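Why I Came Around to the Narrow Fingers

I have spent far too much of this year thinking about fingertips, and I'd do it again. If you work with robot arms long enough you start to treat the gripper as the boring end. You pick one, bolt it on, and get back to fighting with the controller. I did that for years. Then Judite Simões asked me, over a very bad sandwich, why both of our arms had wide flat pads when all we ever picked up was clothes, and I didn't have an answer.

So we tried things. We ran the Hastik pads we already owned against a set of narrow fingers from Fluvska, a shop so small that the owner answers the phone. Same arms, same floor, same heap of laundry. My view, after 2,123 grasp attempts, is that people who handle cloth should be using narrow fingers and a camera that sits right behind them, and that most of us have been buying the wrong thing out of habit.

Let me make the case for the pads first, because Henrique Macedo will write to me if I don't. A wide pad is forgiving. You can be off by a good bit and still come away with something. On a box or a bottle that's wonderful! On a T-shirt it means you come away with the T-shirt, the sleeve of the thing under it, and sometimes a pant leg too. Our log called those "extras," and the pads gave us 906 attempts' worth of argument over whether an extra should be scored as a success. Henrique said yes. Everybody who had to write the next step in the code said no.

Narrow fingers miss more. I want to be plain about that. In the first week they missed so often that Dilani Munshi started a second column just for near misses. But a miss with a narrow finger is a clean miss, and you can go again. Cloth doesn't roll away from you. It sits there, slightly more wrinkled, waiting for another go, and a second try costs a couple of seconds. Untangling three garments that came up together costs a lot more, and that's if the program even knows it happened.

What really sold me, though, was the view. With the pads, our wrist camera saw mostly pad. Slim fingers leave you the cloth between and past them, and suddenly there are collars and cuffs and hems to aim for.

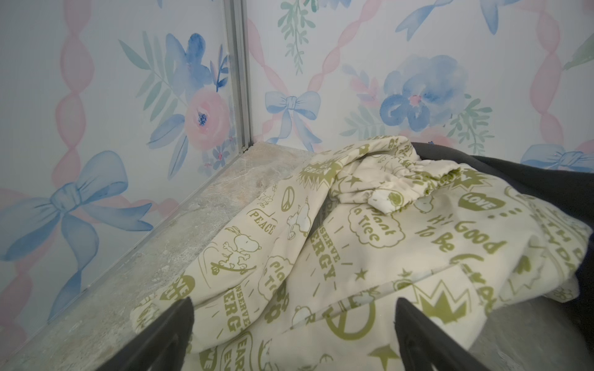
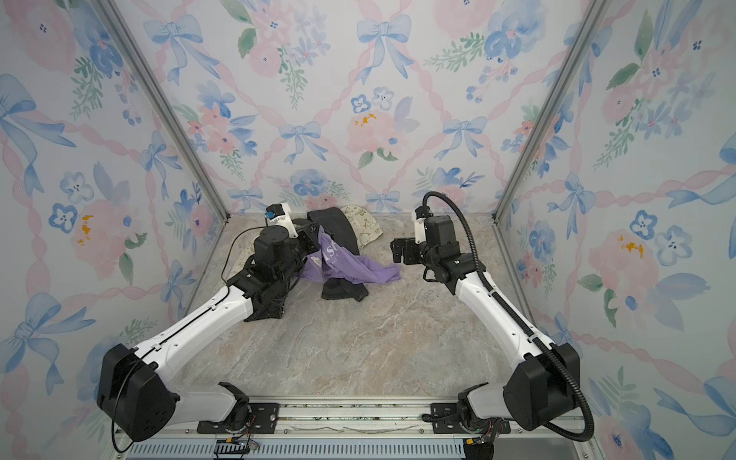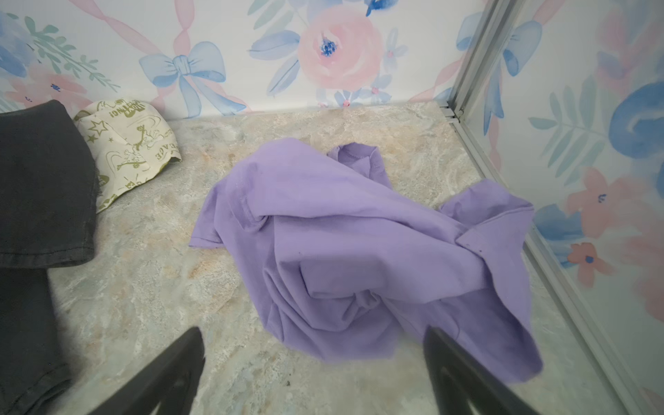
I used to think the overhead camera did the real work and the wrist cameras were a nice extra. I've swapped those completely. From up high a heap is a heap. You can tell one color from another and plan which arm should go first, and that is worth having. But the overhead view can't tell you whether you're about to close on a cuff or on a fold that will slide right out. A cuff is a gift. So is a ribbed collar. Anything with a thick edge gives narrow fingers something to hold, and you only find those edges by getting close and looking.

Olaia Paredes, who taught me most of what I know about arms, thinks I'm giving too much credit to the hardware. Her argument is that a good enough controller makes the finger shape a detail. She may be right in the long run. We did try the Koltow controller with both sets, and it helped the pads more than it helped the fingers, mostly by slowing down the close so the cloth had time to settle. If you're stuck with wide pads, do that tomorrow. It's free and it works. I just don't think it gets you all the way, and I'd still rather start with a tool that touches one layer at a time.

There's a fair complaint about wear. Slim tips take all the load in one small spot, and we changed ours after 1,000 closes when they started to let go of thin fabric. The pads looked the same on the last day as on the first. If you run around the clock, that matters, and you should price it in before you get excited the way I did.

I'd also ask anyone comparing grippers to use ugly test items. Clean square towels make every gripper look smart. Old shirts with busy prints, stretched-out elastic, dark pants that swallow the light, all of that is where the differences show up. Homa Bagheri brought in a bag from home in July and our scores dropped the same afternoon, for both sets. Best thing that happened to the whole project. We threw out the towel numbers and began again.

Next I want to try one arm with each type, pads to steady the heap and fingers to pick from it. Olaia says it will be a headache to program. Probably! I've already ordered the second mounting plate.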